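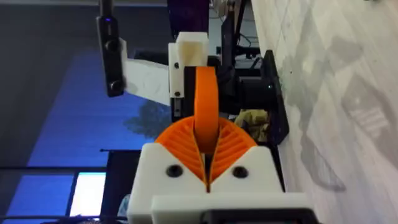
An orange ring held upright

How to set up a garden hoopla game

Reading time: 5 minutes

Hoopla is easy to build and easy to get wrong. Most home-made sets are either so hard that people give up after one go, or so easy that the game is over in a minute. The instructions below are for a flat board with pegs, laid on grass or a patio. It packs away behind a door and takes an afternoon to make, plus drying time for the paint.

I made my first one for a street party in Hirklow and have changed the layout three times. This is the version I have stuck with.

What you need

A square board, 104 cm along each side
Nine lengths of dowel for the pegs
A saw, a drill and a flat bit the same width as the dowel
Wood glue
Sandpaper, medium and fine
Outdoor paint in two colours
Rings, all of one size
Rope or chalk for the throwing line

You can use a smaller board, but the pegs end up too close together and a ring that misses one will often drop over its neighbour. A bigger board plays well but won't go through most doorways flat, and it is awkward for one person to carry.

Marking out the board

Find the middle by drawing a pencil line from corner to corner both ways. Where the lines cross is the centre peg. Measure out from there for the other eight, in three rows of three.

Before you drill anything, stand a short offcut of dowel on each pencil mark and lay a ring over it. The ring should lie flat without touching the next peg. If it touches, move the marks outwards and check again. Leave a clear border at the edge of the board wider than half a ring, or the outer pegs will be nearly impossible to score on.

Cutting and fitting the pegs

Cut the pegs to the same length. A peg as long as your hand is about right. Taller pegs catch more rings, so if the game is mainly for small children you can make the front row taller than the rest.

Round off the top of each peg with the medium sandpaper and finish with the fine. A square top knocks rings away and also hurts if somebody falls on it.

Put a scrap of wood under the board and drill the holes from the top. Keep the drill upright. Squeeze a little glue into the first hole, push the peg in with a twist and wipe off what comes out. Check it against a set square, then go on to the next one. Leave the whole board overnight before you move it.

Painting

Give the bare wood a light sanding, brush off the dust and put on two coats. I paint the board dark green and the pegs white. I used Dekitz exterior paint left over from a shed, but any outdoor paint will do.

Paint the underside too. The first board I made was only painted on top and it bowed badly after a night on damp grass.

When the paint is hard, add the scores. Stencils are neater, but a small brush and a steady hand will do. My scores run from one in the front corners to ten for the centre peg.

Choosing the rings

Rings can be bought or made. Rope rings are quiet and don't bounce much. Plastic rings last longer and can be rinsed under a tap. Wooden ones look nice but chip on patios.

Whichever you pick, choose a bright colour that stands out against grass. Green and brown rings vanish in a flower bed. The hole should be at least three times the width of the peg for adults and wider for children. Check that every ring will fit over every peg by hand before anyone plays, and put aside any that stick.

To make rope rings, cut equal lengths of thick rope, butt the ends together and bind the join tightly with strong tape. Wrap well past the join on both sides. Weigh a few on the kitchen scales if you are fussy. A ring that is much heavier than the rest will throw differently, and regular players will soon learn which it is.

Setting the throwing line

Put the board on level ground. If the lawn slopes, have people throw uphill so that stray rings roll back towards them. Start with the line two long paces from the near edge, and have a few practice throws. Move it back a little at a time until you miss more than you score.

Set a second line nearer for children. Keep both lines straight and clear of chairs, and don't put the board in front of a greenhouse.

Playing

Each player throws a full set of rings before the next player starts. A ring counts only if it lies flat on the board with the peg through it. Leaning rings score nothing. Collect the rings once the last one has been thrown.

For a longer game, play to an exact total of fifty. Anyone who goes over drops back to twenty-five.

Storing it

Brush the board down and let it dry indoors before putting it away. Stand it on edge with the pegs facing the wall. Hang the rings from a hook, or thread them on a loop of string. Look at the pegs each August and glue any that have worked loose.

Comments (3)

mossybank
Made this with a slightly smaller board and you are right about the neighbouring pegs. Ended up sawing off the middle row and it plays much better with six.

tallgate
Can the pegs be left unglued so the board packs flat?

wukance_allotments
We leave ours unglued. They wobble a bit but it's fine for children. Keep the pegs in a bag tied to the board or you'll lose them.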